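Notebook - table setting bench, October

Started a little after ten, once the kettle had done its rounds and Benedek Rácz had finished telling me about his train. I wanted to get the placemats settled before anything else, as we have been going back and forth on them for far too long and I am tired of carrying samples up and down the stairs.

First job was the table covering. I gave the white one a good tug at the corners and smoothed it from the middle outward with the side of my hand, the way my aunt used to do before holidays. It still wants to creep toward the window side when you lean on it. A couple of clips under the edge would help - I must remember to look in the drawer where Shagufta Mirani keeps hers (and put them back this time!).

Then the mats. The plain gray ones from Pastik are fine, they lie flat, they wipe down nicely, and I can't find a single kind word for them beyond that. The striped woven ones I like very much. They make the table feel like somebody is expected. Benedek thinks the stripes are too busy under a tray, and I see what he means when everything is lined up square, but turn the mat a little and the whole thing loosens up and looks like a real supper.

Plates took longer than I had planned. The white set disappeared against the cloth, so I went back for the black ones with the rough finish from the Manolakis box. Much better. They are heavy, and I worry about forks scraping on that surface, so I did a bit of pushing a fork around on one with a cold boiled potato from my lunch. The noise was not nice but I could find no mark afterward. Shagufta has offered to try it with a proper knife and something tougher. Price is 545 for the box if we reorder, and I would like her opinion before I write to them.

The trays are the part I keep changing my mind about. The orange-brown wood warms everything up beside the black plate, and the raised rim is handy for bread or a folded napkin. But it does eat up space, and on a small table the neighbor's glass will end up in somebody's lap. I tried the tray to the left of the plate and left it there. For now the fork lives on the tray too, laid at a slant. A straight fork looked as though it was waiting for inspection.

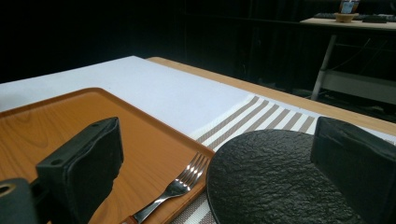 Still to do

Ask Prorach whether the striped mats come in a longer size, and whether 100 is really their smallest order.

Iron the spare cloth. Benedek says steam only, I say he is welcome to show me.

Try the same setting with the lamp on after four, when the daylight goes.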